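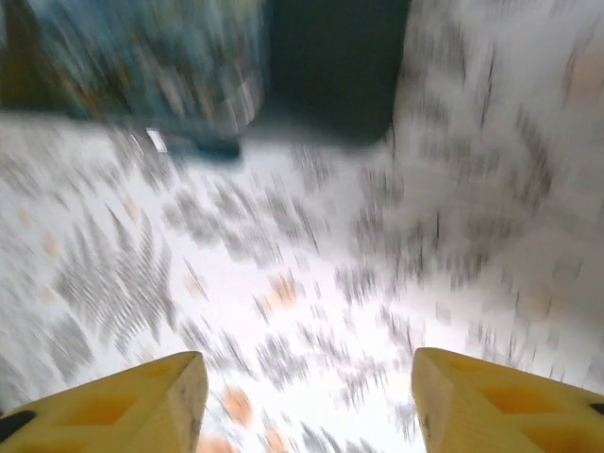
Safta Dobre wants to know why we keep the bad ones. Her reply to yesterday's post, in full: surely you delete the blurry bits before the machine learns from them?

Good question, Safta. I have a whole thread's worth of answer and a train that isn't moving.

1/ We're collecting examples of picking things up and putting them down. A person guides the gripper through the job, the wrist camera records, and later a model tries to work out what the person was thinking. Often the person was thinking about lunch.

2/ Count as of tonight: 1539 episodes. The model's opinion of them: meh.

3/ In January I did what Safta suggests. I wrote a filter that threw out anything smeared. Very tidy folder. I was proud of that folder.

4/ The model trained on it could hover beautifully. It had seen a gripper being still over a table from every angle known to science. Getting from one place to another was a rumor it had heard.

5/ Fast moves blur. If you cut the blur you cut the moves, and then you've built a very expensive paperweight with opinions about tabletops.

6/ So the streaky stretches stay in. Fingers sharp, the rest of the world turned to feathers. The fingers ride along with the camera, so they hold steady while everything past them goes by.

Search posts, people, tags

7/ What I do throw out: episodes where the operator forgot which task they were doing. There were 97 of those. I recorded 22 of them myself, which I mention only so Floarea Surdu doesn't get to mention it first.

8/ Floarea's rule is that you never redo an episode because it was ugly. Fumbled, recovered, got there in the end? Keep it. A model that has only watched perfect grasps has no idea what to do after a bad one. (It does the bad one again. With confidence.)

9/ I fought her on this for weeks. Then I watched the hovering model miss, close on air, and carry the air carefully over to the drop-off spot.

10/ Drirken, our labeling tool, still flags every blurred clip as "low quality" in red. I have asked for the red to be changed. They made it a slightly different red.

11/ Tomorrow: another 150 episodes, at normal human speed, no posing for the camera. Safta, you're welcome to come drive for an hour. Bring snacks, we're out.

12/ Train's moving. Backwards, but moving.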